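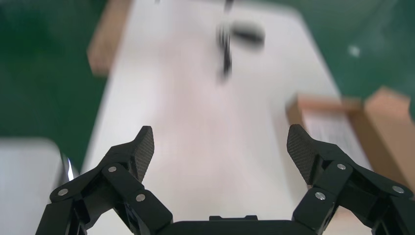

Two black gripper fingers, open, with the work surface out of focus behind them.

1 Mar 2022

I have been keeping track of what we spend on heating since we moved to Fiststead, and I finally sat down with the bills. The house used 3,228 kilowatt-hours last winter and 2,722 this winter. Both figures run from October to the end of February, so it's a fair comparison as far as the calendar goes. This winter was a little milder, and I haven't tried to correct for that.

We made two changes. The first was the attic hatch. It was a bare board sitting on a wood frame, and on windy nights you could feel the draft from the hallway. I glued foam board to the back and ran weatherstrip around the edge. It took one afternoon, most of it spent looking for the good utility knife.

The second was the curtains. Sekar Mangundap, who lives across the street and has the same floor plan, told me he had hung heavy lined ones in the front room and stopped running the space heater. I bought mine at the Gotton outlet on the way to Brultden. They are an ugly brown and they drag on the floor, but the room is easier to sit in after dark.

I also turned the thermostat down at night for 14 days in January and then gave up. Everybody in the house complained, me included. The furnace ran hard every morning to catch up, and I couldn't see any difference on the meter worth the cold feet.

A contractor came out from Rahman and quoted me for new windows on the north side. The price was more than 500 dollars a window before labor. I said I'd think about it. The frames are sound and the only real problem is the one in the laundry room, where the latch doesn't pull the sash tight. I'm going to replace the latch first.

Next job is the crawl space. I went down there with a flashlight last weekend and there are gaps around the pipes where they come up through the floor. I have two cans of spray foam in the garage and need to check whether they're still good.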